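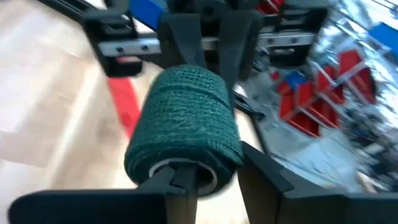
**1/** ok so the grip force fault is back and I have opinions

**2/** Quick recap: in June our Osar grippers started ignoring the squeeze limit. You'd set 40 and the log would happily show 166. On bandage wrap, fine, that stuff is basically a pillow! On anything with a thin wall, crunch.

**3/** I blamed the cable. Swapped the cable. Blamed the firmware, rolled it back (lost an evening to that one). Still happening, always on handovers between two arms, always when both sides pull at once.
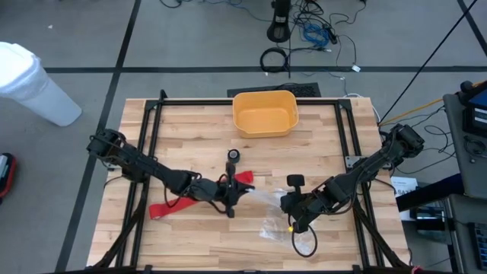
**4/** Maham Gondal wrote back that I should stop staring at the force numbers and check the timestamps, and she was right, ugh. One arm's stop signal was landing 623 ms after the other's. That's forever when a finger could be in there!!

**5/** So, new rule until Flomitz ships a fix: two-arm jobs run at the slow setting, hands stay outside the rails, e-stop within reach. Yes, even for "just one quick test."

**6/** Logs are going up tonight, all 1,425 runs. If your setup does this too, send me your timestamps please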